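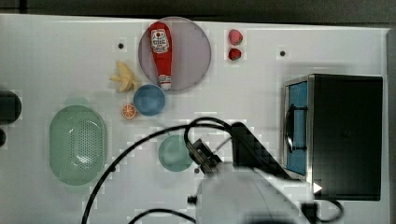 The arm at the white table, with the ketchup on its plate.

Fatemeh Bakhtiari wanted the cable fixed before lunch. Every time the wrist turned past 110 degrees, the cable pulled, and the gripper stopped above the little teal bowl as if it had forgotten a word.

"Change the arm," said the man from Gimex on the telephone. "It is old."

She put the telephone in her pocket. Arash held the lamp while she opened the clamp, which somebody had closed too tight. She gave the cable more length, 11 centimeters, and left the loop wide over the table.

"It looks untidy," Arash said.

"My father's fishing line looked untidy also. He ate fish every week."

She sent the arm to the strawberries, slowly, then to the microwave and back. At the turn they both stopped breathing. The wrist went to 110, and then a little more.

Arash wrote the number in the book and asked if he could now switch off the lamp.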